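Standing Desks and Sit-Stand Tables: Your Questions, Our Doubts

Will a standing desk help me lose weight?
Not so you'd notice. Standing burns slightly more than sitting, and the difference is easily wiped out by a cookie. If a seller promises results on the scale, ask to see where the number came from. We asked three sellers last April and got one brochure.

Is sitting really "the new smoking"?
No. It's a slogan, and it has sold a lot of furniture. Long stretches without moving aren't great for you, but you can fix that with a walk to the mailbox.

So why do you have a page about them at all?
People keep writing in. Some of them have back pain, some have a boss with a budget to spend, and some have seen the Stendix ad where everyone is smiling at a spreadsheet.

How much should I spend?
Less than they want you to. Prices in our mailbag run up to $2,000, and the reader who paid that for a Magalhães frame now uses it at one height. Try this first: put a sturdy box on the table you already own, put your laptop on the box, and work that way for two weeks. If you hate it, you have saved yourself the money.
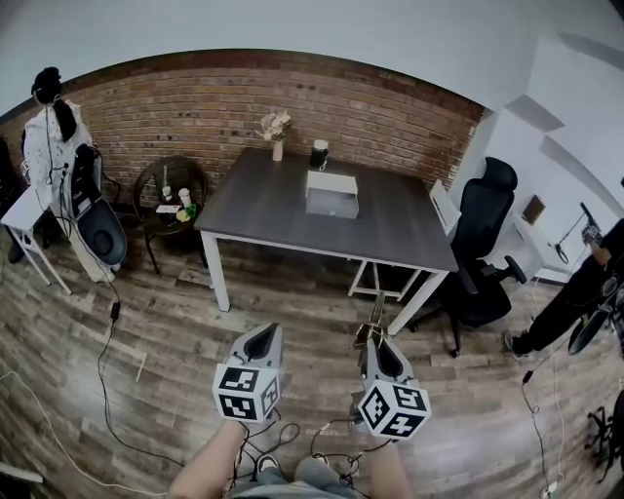
If you still like it after two weeks, look at used office furniture before anything else. Companies close, move, or change their minds, and the desks go cheap. Glória Moreira wrote to us from Saston to say she picked up a powered desk for $80. The motor hums. She doesn't care.

Do I need memory presets?
You need two heights, one for sitting and one for standing. You can find both by pressing a button until it feels right. Presets are nice if they come free. Don't pay extra.

What about the app?
What about it? A desk that wants your email address is a desk that will send you email. Shafiq Howlader, who answers most of the questions on this page, tested the Barkach app and was told on a Wednesday night, at 11:40, that it was time to stand up. He was in bed.

My desk wobbles. Is it broken?
Maybe not. Most of them wobble when raised. Tighten the bolts, check the feet, and see if the floor is level. Sellers quote a weight limit as if it settled the matter, but a desk can hold plenty of weight and still shake when you type.

Are the reviews reliable?
Some are. One model we looked up had 848 reviews, and a great many of them were written by people who had just finished putting it together. Sort by oldest and look for updates. Skip any review that thanks the brand by name.

Do I need the special mat?
Try decent shoes first.

Will it fix my back?
We can't tell you that, and neither can the person selling it. Some readers say it helped, some say their feet hurt instead. If the pain is bad or won't go away, see a doctor before you go shopping.

Can I return it if I don't like it?
Read the return page before you order. "Free trial" often means you pay to ship a very heavy carton back, in the original packing, which you have already thrown out.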